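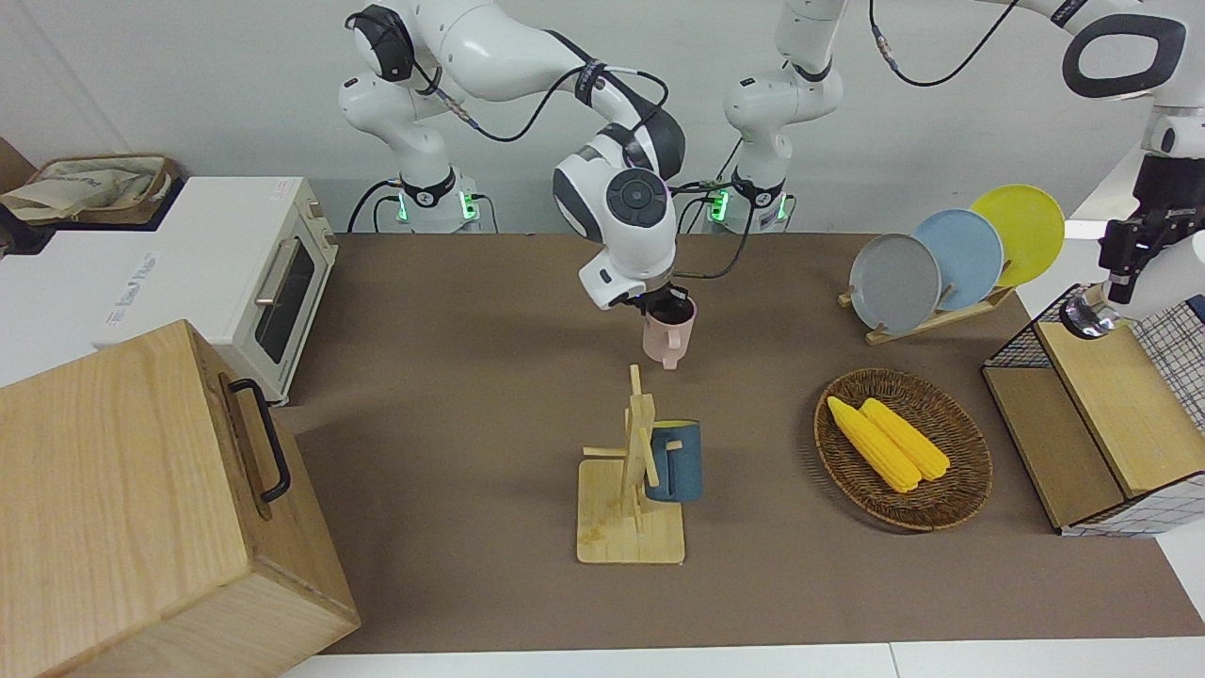

Questions I Get About My Family Tree Pages

I started this page because I was typing the same five emails over and over. If yours isn't covered, write to me anyway. I answer most mail on Friday, usually with coffee and too many tabs open.

Who are you, and which families are on this site?

I'm Noelia Arrieta, and I research my mother's people (Foda) and my husband's people (Sezer), plus everybody they married, sued or shared a pew with. The Arrieta side is my cousin's territory and she guards it well, so I only have a short page on it.

How far back do the Foda pages go?

The oldest record I trust is a baptism from 1721. There's an older marriage floating around in online trees, with a very confident-looking date, but I've never found the register entry behind it and neither has anyone who copied it. I've left it off. If you have a picture of the real page, oh my goodness, please send it!

Why does your tree say something different from the one I found online?

Could be I'm wrong! It happens. But first look at what the other tree cites. If the only source is another tree, follow that one back too, and keep going until you hit a record or a dead end. I did this for Anna Foda's parents and clicked through 6 trees before I landed back on the first one. They were all citing each other in a circle.

Can I copy your tree into mine?

Sure, with two requests. Please take the source notes along with the names, and please don't drop my question marks. A name with a question mark on my site means I have a hunch and some scraps. I've seen those hunches come back to me as solid fact, with my own typo still in them.

What do the little letters after each date mean?

R is a record made at the time, like a baptism or a deed. L is a later record, such as a death certificate giving a birth date. F is family say-so. My grandmother was a wonderful storyteller and a terrible F. She had her own father born in three different years depending on who was visiting.

Was it Foda, Fodda or Fode?

Yes. Same people, same farm, sometimes the same page. Clerks wrote what they heard, and I don't think the family cared much until they had to sign for land. I file everybody under Foda and put the spelling as written in the notes. When you search, try all three, and try it with a T in the first spot while you're at it. One of the indexes reads that fancy capital F as a T every single time and I lost most of a winter to it.

Do you have the Restgate cemetery photos?

I have 43 stones so far, all from the old section near the road. The newer part isn't done. I type up the inscription line by line, just as it's cut, and I don't fix the spelling. If a number is too worn to read I put a blank. Please don't rub chalk or shaving cream on these to read them; low sun from the side works better and it does no harm. I go back in November, when the grass is down and the light comes in slanted, so send requests before then with the full name and a rough death year.

Who translated the Sezer letters?

Elif Naz Bozkurt did the first batch and Defne Tokgöz checked them and took on the rest. I can pick out names and "greetings to your mother," and that's my limit. Where the two of them read a word differently I've kept both readings in brackets. Ferhat Dönmez helped me with the old-script postcards, and he's the reason we know that "Arno" was a person. I had him down as the river for years (there was a whole paragraph about a trip to Italy, now deleted, sorry).

So who was Arno?

Still working on it. He shows up in four letters as a lodger or maybe a business partner, and he owes somebody money in all of them.

My DNA matches one of your cousins. Are we related?

Probably somehow, but I can't tell you how from the match alone. Send me your grandparents' names and where they lived and I'll have a look. A small match could go back so far that the paper runs out first. And I don't pass along contact details for living cousins. I'll forward your note and they can decide.

I found a mistake. Do you want to know?

Yes please! Tell me which page, what's wrong and what record shows it. Haris Rajput wrote in about two brothers I'd squashed into one man, who had supposedly married twice in the same spring in different counties. That took me a whole weekend to untangle, and the Foda page is so much better for it. The second brother's children are going up next, as soon as I sort out which Katherine is which.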